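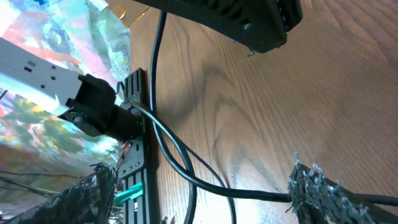
Power strip and rail at the Kemilura bench, seen from between the gripper fingers.

Print this item | E-mail this item

Kemilura opened its cable-handling lab to members in June. Harish Nair ran the afternoon session and took questions on grip force, finger wear and recovery after a dropped plug. The training set stands at over 3,000 teleoperated runs, 500 of them on power cords alone.
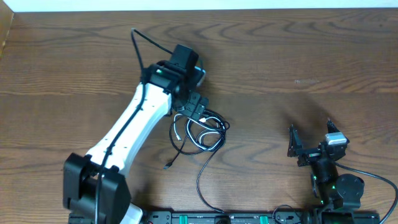
Cable sorting is the task Kemilura considers least settled. Geetha Panicker put the current success rate at 87 percent for single cords and declined to give one for mixed bundles. A coil like the one on the table, with black and white loops overlapping and a plug lying among them, leaves the planner few clear grasp points - she expects two arms to remain necessary.

The next visit is limited to 9 places. Contact Indira Menon.

Last updated: June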